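Gotora and Seasonal Workers Reach Agreement on Pay and Housing

New terms cover the picking crews and the packing line, and will start with the May harvest

GOTORA - The farm cooperative Gotora and the representatives of its seasonal workers have signed an agreement which raises hourly pay, improves the worker housing and sets clear rules for the hours of work in hot weather. The agreement is valid for 2 seasons and covers up to 3000 workers who pick, sort and pack fruit for the member farms.

The talks started in winter, after many member farms reported that they could not fill their crews last year. Several growers left a part of the late cherries on the trees. The packing house also had to close one line during the busiest weeks, and the fruit was sent to another packer, Gasser, at a higher cost.

"We have lost good people to the warehouses and to construction," said Yavuz Yurt, chairman of Gotora. "A person who knows how to pick a cherry without damage to the branch is a skilled worker. For many years we did not pay this skill correctly, and the growers now accept this."

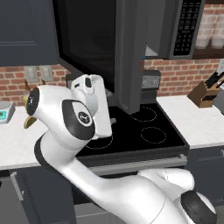
Open microwave above the range, with a robot arm in front.

Under the new terms, the base hourly rate will increase in two steps, the first at the opening of the harvest and the second at the start of the next season. Workers who come back to the same farm for a second season will receive a return bonus, paid with the first wages. Piece rates stay in use for cherries and apricots, but no worker can earn less than the base rate for the hours worked.

Work in the orchards will stop when the heat reaches the limit written in the agreement, and the crews will be paid for the lost time on that day. Drinking water and shade must be available in every block before the crew begins. On most farms, the picking day will start at 5:30 in the morning during the hot weeks.

"The heat rule was the most difficult point," said Şengül Sönmez, who spoke for the picking crews in the talks. "Some growers were afraid that they will pay for empty hours. We explained that our people were already stopping, because they were sick, and that it was them who lost the money." 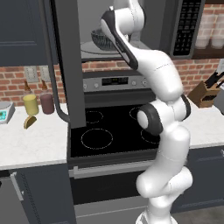 HOUSING AND TRANSPORT

Member farms that offer housing must have it inspected before the first workers arrive. Each house must have a working kitchen, hot water and a door that can be locked, and a bedroom may not be shared by more than four persons. The cooperative will open a loan fund for repairs, and small farms can apply first.

Transport from the town to the orchards will be free of charge. Gotora has rented 20 buses for the season from the local company Memonitz - the same company that now brings the night shift to the packing house.
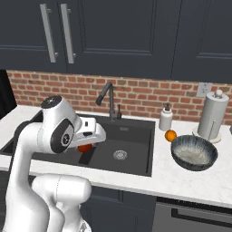
Robot arm at the kitchen sink, under dark upper cabinets.

Remzi Bozkurt, who grows apricots and some late plums, said that the costs will be felt on his farm. "I will not say that it is easy for me. But last year I had the fruit and I had no hands, and this was more expensive."

Complaints about pay or housing will be received by an office in the packing house, which must give an answer in writing within one week. The office will be open every Monday, also in the evening, and will be led by Sevim Saraç.

Growers who want the full text of the agreement, or the forms for the repair loan, can ask for them at the Gotora member desk.

Media contact: Malachy Brophy, Press Office, Gotora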